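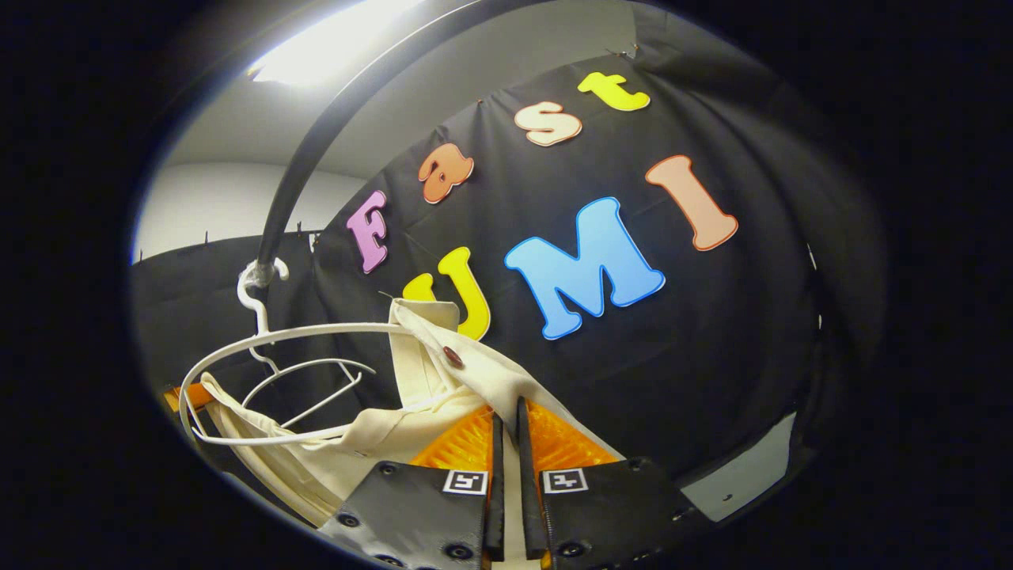 シャツを扱う実習では、つかむ場所を決めるだけで時間の大半が過ぎていきます。箱やコップなら、だいたいどこを持っても持ち上がってくれますし、持ったあとも形が変わりません。ところがシャツは、袖の先を持てばだらりと伸び、裾を持てば裏返り、肩を持ったつもりが隣の布まで一緒に連れてきてしまう。毎年、最初の時間に「どこでもいいから持ってみてください」と言うと、みなさん実にいろいろなところを持ってくださって、それはそれで楽しいのですが、記録としてはなかなか大変なことになります。そこで今回は襟から始めます。ハンガーに掛かったクリーム色のシャツの襟を、黒い二本の指で軽くはさんでいますね。はさんだところのすぐ上に濃い茶色の小さなボタンがありますから、目印としても申し分ありません。まずはこの姿勢を手で覚えるところまで、ゆっくりやっていきましょう。

ロボット操作実習 講義ノート
布を持つ、はなす、持ちなおす
担当 フローラ・シアラー
補助 エヴァンダー・ダウ、ヴェロニカ・ルング
配布 2022年5月1日

はじめに

前回までのみなさんは、固いものばかりを相手にしてきました。積み木、空き缶、それから工具箱のふた。あれはあれで難しかったと思いますし、ふたの蝶番で指先を何度もぶつけていた班のことは、こちらもよく覚えています（指先は交換しておきましたので、どうぞご心配なく）。今回からは布です。布の単元は学期末まで続き、九月の発表会でお見せする「Bitura」の本体にもなりますので、少し長めのノートをお渡しします。一度に読みきらなくてもかまいません。実習の前に「準備」と「記録のとり方」だけ読んで、残りは家に帰ってお茶でも飲みながら、という読み方で十分です。

Bituraというのは、ハンガーに掛かった衣類を整えたり、外したり、掛けなおしたりする動作を、人が手持ちのグリッパで実演し、その記録から学習させようという、この授業の通年課題の名前です。名前の由来を毎年聞かれるのですが、最初の年の班が黒板に書き残していったもので、私も意味を知りません。ご存じの方がいたら教えてください。

手持ちグリッパのおさらい

手持ちグリッパは、ロボットの手先だけを人間が持って歩けるようにした道具です。自分の手でじかに布をつまむのに比べると、ずいぶん不自由に感じると思います。指は二本しかありませんし、手首をひねれば道具ごとひねられます。この不自由さを体で知っておくことが、実はこの授業の大切なところで、あとでロボット腕に同じ動作をさせたときに「ああ、ここは苦しいはずだ」と先に気づけるようになります。

各部の呼び方をそろえておきましょう。班によって呼び名が違うと、記録用紙を突き合わせるときに困ります。

指　先端の細く黒い部分。布に触れるのはここだけにしてください。

指の支え　指の後ろにある橙色の部品。3Dプリンタで出したもので、表面に細かい筋があります。筋のところに糸くずがひっかかりやすいので、毛羽立った服を扱ったあとは必ず見てください。

台板　手前の左右にある黒い板。丸い黒ねじで留めてあります。ねじの緩みは音でわかります。軽く振って、かたかたと鳴ったら補助の二人を呼んでください。自分で締めようとして、ねじを床に落とすと、これがまた見つからないのです。床も暗い色ですから。

マーカー　台板の内側の角についている、白黒の小さな四角。この授業の処理では、左右のマーカーの位置から指の開き具合を推定しています。手の脂や布の端で隠れると、開き具合の値が飛びます。値が飛ぶと、あとでグラフに棘のような線が立って、見た瞬間に「ああ、やってしまった」とわかります。

左右のマーカーは、グリッパを下から上へ差し入れたときに、だいたい向かい合って見えるのがふつうです。片方だけがよく見えて、もう片方がいつも暗い、というときは、持ち方が傾いているか、照明が後ろに入りすぎているかのどちらかを疑ってください。

魚眼の見え方について

手元のカメラには広角の魚眼レンズを使います。映像は丸く、まわりが黒くなり、端に近いものほど大きく曲がって写ります。最初の班が必ず戸惑うのがここです。まっすぐ立っているはずのものが外へ倒れて見えますし、壁と天井の境目はきれいな弧になります。幕に「Fast UMI」と大きな文字を留めてある場所で練習すると、曲がり方がよくわかって便利です。真ん中にある空色のMはどっしりと大きく見え、その右にあるIは外へ傾いて見えます。文字の色がはっきり違うので、映像を見返すときにも「いまMの前を通った」「黄色いtのほうへ寄った」と声をかけ合えますし、これが案外、班の会話を助けてくれます。

曲がっているからといって、目で見ながら補正しようとしないでください。補正は後段の処理でやります。みなさんは、つかむ場所が視野の中ほどに来ているか、指先がちゃんと写っているか、このふたつを気にしていただければ十分です。とくに布を追いかけているうちに、つい顔を近づけて、自分の前髪がカメラの前に垂れてくる方がいます。髪の長い方は結んでおいてください。

もうひとつ、天井の照明のことも書いておきます。グリッパを上向きに構えると、灯りが視野の上のほうに入って、そのまわりの壁や天井が白く飛びます。上のほうが白いだけなら、使う分にはたいてい困りません。困るのは、灯りの入り方が記録のたびに変わることです。立つ位置に印をつけて、毎回そこから始めてください。養生テープは前の棚にあります。色は班ごとに変えておくと、隣の班の印を踏んで始めてしまう失敗が減ります。

準備

まず背景の幕を確かめます。黒い幕は上の縁をクリップで留めて吊るしてありますが、出入りのたびに服や鞄が触れて、知らないうちにたるみます。幕がたるむと、そこに影の筋ができます。人間の目にはなんでもない筋でも、処理のほうはときどきこれを布の縁と間違えます。とくに濃い色の服を使う班は気をつけてください。クリップをいったん外すときは、片側からひとつずつ。いっぺんに外すと幕が頭の上に落ちてきて、それはもう、たいへんにぎやかなことになります。

つぎにハンガーです。支えの黒い棒に、ハンガーのフックを透明なテープで留めておきます。フックをただ掛けただけにすると、襟を引いたときにハンガーごとくるりと回ってしまい、シャツが背中を向けます。テープはけちけちせず、棒とフックをまとめて何周か巻いてください。ただ、巻き終わりを指で折り返して、つまみを作っておくことだけお願いします。折り返しのないテープをはがすのに休み時間をまるまる使った年がありました。

シャツを掛けます。襟の合わせを正面に向け、肩の線がハンガーの腕にのっているかを見ます。ここできれいに掛けすぎる必要はありません。むしろ少し片側へ流れていたり、肩が落ちかけていたりする姿のほうが、毎日の暮らしで出会うシャツに近いのです。ヴェロニカさんは去年、わざと急いで掛けたシャツばかりを使った組を作ってくれました。あの組で練習した動作は、きれいに掛けたシャツにもちゃんと通用したのですが、逆はなかなかうまくいきませんでした。このことは後の回で、きちんとデータを見ながらお話しします。

最後に、グリッパの指を何度か開け閉めして、引っかかりがないかを確かめます。画面の値が指の動きについてくるかも見てください。ついてこないときは、まずマーカーを乾いた布で拭く。それでもだめなら補助の二人へどうぞ。

襟をつかむ

ここからが今回の本題です。長くなりますが、どうかおつきあいください。

襟をつかむときは、下から指を差し入れます。上から行きたくなるお気持ちはよくわかります。人の手ならば上から行くでしょう。しかし上から行くと、ハンガーの腕と指がぶつかりやすく、おまけに自分の腕がカメラの視野をふさぎます。下からであれば、襟の縁が指のあいだに自然に入ってきます。

差し入れるときは、指を広く開けすぎないことです。広く開けると、襟の下にある身頃の布まで一緒に入ってしまいます。一緒に入っても、映像ではなかなか見分けがつきません。持ち上げてみて、はじめて「おや、重たいぞ」となるのです。襟の厚みより少し広いくらいで待ち、布の縁が指の真ん中を過ぎたあたりで閉じてください。

閉じる力は、ほどほどに。こう書くと毎年「ほどほどとはどのくらいですか」と聞かれます。もっともなご質問です。閉じたまま軽く横に動かして、襟が指についてきて、なおかつ指の先がしなっていない、そのあたりを目安にしてください。指がしなるほど握ると、離すときに布が跳ねます。跳ねた布は必ず、いちばん来てほしくないところに落ち着きます。

ボタンのそばをつかむ場合は、ボタンそのものを指のあいだに入れないようにします。ボタンは固いので、指が閉じきらず、布のほうが甘くなります。見た目にはしっかり持っているようで、引くとするりと抜けます。ボタンの少し下、布だけのところをはさむのが、いまのところ一番安定しています。ボタンの位置はシャツごとに違いますから、班で最初にどこをつかむかを相談して、記録用紙の図に丸をつけておいてください。

左右の指の先は、角度によって片方が短く、片方が長く見えることがあります。曲がった映像ではよくあることで、見え方だけで指の故障と決めないでください。気になるときは、記録を止めてから、グリッパを正面に向けて自分の目で見比べるのが早道です。

はなす、持ちなおす

つかむことばかり練習していると、はなすほうがおろそかになります。はなすときは、まず動きを止める。ひと呼吸おく。それから指を開く。開ききってから、来た道を戻る。書くと当たり前ですが、記録を見返すと、開きながら戻っている方がほとんどです。開きながら戻ると、指の先に布の端が残っていて、襟がめくれたまま置き去りになります。

持ちなおしは、はなしてから同じ場所をもう一度つかむ練習です。「同じ場所」が曲者で、一度つかんだ布は少し皺がついて、もう前と同じ形をしていません。先ほど丸をつけた図を見ながら、形が変わっても同じ場所と呼べるのはどこまでか、班でよく話し合ってください。正解は用意していません。私とエヴァンダーさんのあいだでも、襟先の扱いについてはまだ意見が合っておらず、この間も廊下でずいぶん長く立ち話をしました。

失敗した動作も消さないでください。つかみそこねて、もう一度つかみに行く。その「もう一度」がロボットにはとても役に立ちます。きれいな成功だけを集めた記録で学習させると、一度そこねたあとに、何もない空中をつかんだまま先へ進んでしまう、ということがよく起こります。みなさんは、そこねたら慌てずに少し戻り、指を開き、つかみなおして、最後までやりとげてください。用紙の「そこね」の欄に印をひとつ。恥ずかしがることはありません。私の欄など、たいてい印で真っ黒です。

記録のとり方

一本の記録は、立ち位置の印から始めて、襟をつかみ、手前へ少し引き、戻し、はなして、また立ち位置まで帰るところまでです。長さは20秒を上限にします。これより長くなりそうなときは、途中でやめずに終わりまでやって、用紙に「長」と書いてください。短く切ろうとして動作が雑になるほうが、あとあと困ります。

一人が続けて5本とったら、次の方に交代します。もっとやれる、と感じるところで代わるのがちょうどよく、それを過ぎると手首が疲れて、グリッパの先が少しずつ下がってきます。本人は気づきません。横で見ている方が「下がってきましたよ」と言ってあげてください。

横で見る方の仕事は、ほかにもあります。幕のクリップが外れていないか、ハンガーが回っていないか、シャツが床についていないか。それから、記録の番号を読み上げること。番号の読み上げは、どうかはっきりと。小さな声で読まれた番号が聞き取れず、一晩かけて映像と用紙を突き合わせたことがあります。その晩の私の夕食は、食堂の自動販売機のスープでした。

ファイル名は、班の名前、シャツの番号、担当者の頭文字、記録の番号の順につけます。今年の班の名前は「Skadthorpe」「Drummond」「Usside」です。つづりの長い班には申し訳ないのですが、略さずに書いてください。略し方が途中で変わると、並べ替えたときに行方不明になります。

これまでの記録について

Bituraの保管庫には、昨年度までの記録が2,645本あります。袖をつかんだもの、裾をつかんだもの、とにかくどこかをつかんだもの、と中身はさまざまです。このうち襟をつかんだ記録を抜き出し、学習に使って試したところ、ロボット腕が襟をつかんで手前へ引くところまでの成功率は、ほぼ70パーセントでした。あくまでうちの実習室で、うちのシャツを使っての話です。照明をひとつ消しただけで、ずいぶん下がりました。

残りの失敗を、トークイル・フォーサイスさんが一本ずつ見て分けてくださいました。昨年の受講生で、いまは大学院におられます。一番多かったのは身頃の布まで一緒につかんでしまう失敗、次に多かったのはハンガーの腕に指が当たる失敗です。どちらも、実演した人間の側に同じ癖がありました。ロボットは私たちの動作をよく見ているのです。見すぎるくらいに見ています。だからこそ今回、差し入れる向きと指の開き方に、これだけ紙幅を使いました。

トークイルさんのまとめは、実習室の青い綴りに入っています。字がたいへん小さいので、ルーペも一緒に入れてあります。持ち出しは一晩まで、お名前を表紙の紙に書いてからお願いします。

よくある質問

Tシャツでもいいですか。
もちろんいいのですが、襟の練習にはなりません。Tシャツの首まわりは伸びるので、つかむ感触がまったく違います。裾の回までとっておいてください。

自分の服を持ってきてもいいですか。
歓迎します。いろいろな布があるほど助かります。ただ、テープの糊がついたり、指の支えの筋に糸がひっかかったりすることがありますので、お気に入りのものは避けたほうが安心です。名札を内側につけておいてください。去年の持ち主不明のカーディガンが、まだ棚で待っています。

左利きです。
グリッパは左右どちらの手で持ってもかまいません。用紙に「左」と書いてください。左手の記録は数が少ないので、私たちにとってはたいへんありがたいものです。遠慮なくどんどんとってください。

文字を幕から外してもいいですか。
外さないでください。位置が変わると、前の記録と見比べにくくなります。シャツで隠れてしまう文字があるのはかまいません。

カメラの丸い視野の端に手が写ってしまいました。
少しなら大丈夫です。つかんでいるところが手で隠れた場合だけ、とりなおしてください。

うまくできません。
みなさんそうおっしゃいます。一回目の時間は、うまくならなくて普通です。エヴァンダーさんは三回目の授業の途中で急に上手になり、理由を聞いても「肘を下げただけです」としか教えてくれませんでした。試しに肘を下げてみてください。私はそれで、少しだけましになりました。

片づけ

グリッパは電源を切り、指を閉じた状態で箱へ戻します。開いたまま入れると、ふたに押されて指が曲がります。シャツはハンガーから外して、籠に入れるときに軽くたたんでください。洗濯の当番表は扉の裏にあります。テープの切れ端は棒に残さずに、全部はがすこと。残った糊の上に次のテープを巻くと、フックがぬるぬると動いてしまいます。

幕はそのまま吊るしておいてかまいません。上の縁のクリップだけ、帰りがけに目で確かめていただけると、翌日の組の方が助かります。

課題

次回までに、ご自宅でシャツを一枚、ハンガーに掛けて眺めてみてください。道具はいりません。親指と人差し指だけを使い、手首を返さずに、襟を下からつまんで引いて戻す。これを気のすむまで繰り返し、引っかかったところ、つまみにくかったところを、図に描いて持ってきてください。絵の上手下手は見ません。襟とボタンとハンガーの腕の位置関係がわかれば、それで結構です。

あわせて、次の点について短い文章を書いてきてください。分量は自由です。

同じシャツの襟を、二本の指だけでつまむときと、手全体でつかむときとで、最初に触れる場所はどう変わりましたか。

はなしたあと、襟はどんな形で止まりましたか。もう一度つまむとしたら、どこを選びますか。

自分の実演をロボットがそのまま真似たとして、いちばん真似してほしくない癖はどれですか。

提出は次回の授業の始めに、ヴェロニカさんの机の箱へ。遅れそうな方は、先に一言知らせてくだされば待ちます。

発表会のこと

九月の発表会では、各班がロボット腕での動作をひとつずつお見せします。襟でなくてもかまいませんし、途中で課題を変えた班も過去にはありました。ナイアル・マクブレインさんが今年も講評に来てくださいます。ナイアルさんは仕立ての学校で長く教えてこられた方で、ロボットのことは一切わからないとご自分ではおっしゃるのですが、布のことになると目がたいへん厳しい。昨年は、動作が成功して私たちが拍手をしている最中に「その引き方では襟の芯が泣きますよ」と言われ、拍手がすうっと止んでしまいました。おかげで引く距離を見なおすことになり、いまの手順はそのあと短くしたものです。今年は最初から、芯が泣かない程度にお願いします。

班ごとの予備発表の順番は、次回の授業でくじを引いて決めます。くじは例年どおり、工具箱のふたに入れて回します。

次回の持ち物

記録用紙、課題の図と文章、髪を結ぶもの（必要な方）、自分の服を使う方は名札をつけたシャツ。筆記具は鉛筆をおすすめします。丸の位置は、たいてい一度は描きなおすことになりますので。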